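Questions I get about my toy veggie tub and the rest of the bench stuff. Updated 7/13/26.

## What do you keep the play food in?

A round tub! I tried a fancy divided box from Plosska first (14 dollars, never again) and the kids just dumped it. One round container, everything goes in, done.
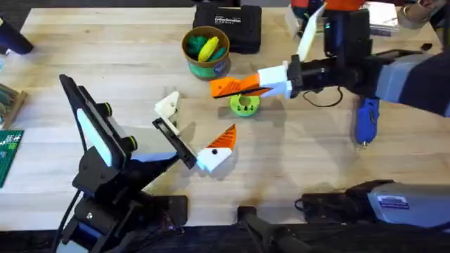 *The veggie tub at the back of the table, with the green ring out in the middle.*

## What's that green ring for?

Stacking, rolling, wearing as a bracelet... I hand it over and see what happens. It's a short, chunky thing with a big hole in the center and little holes around the rim, so you can thread yarn through it too.

## Which veggies are in there?

Broccoli, a corn cob and a long green one that my house calls a pickle and my sister's house calls a cucumber. I don't take sides.

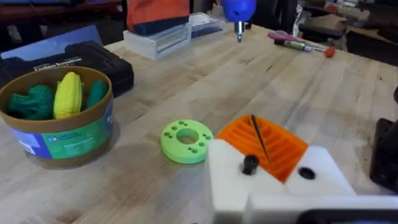
The corn is the favorite by a mile, and I've already replaced it once, from the little shop in Escobedo.

## Do you oil the tabletop?

Yep, every June, with plain Sondo board oil. I leave the scuffs and dark marks alone (I kind of love them).

## Why is the screwdriver case always out?

I use it all the time! If I put it in the closet I'd be digging for it 10 minutes later.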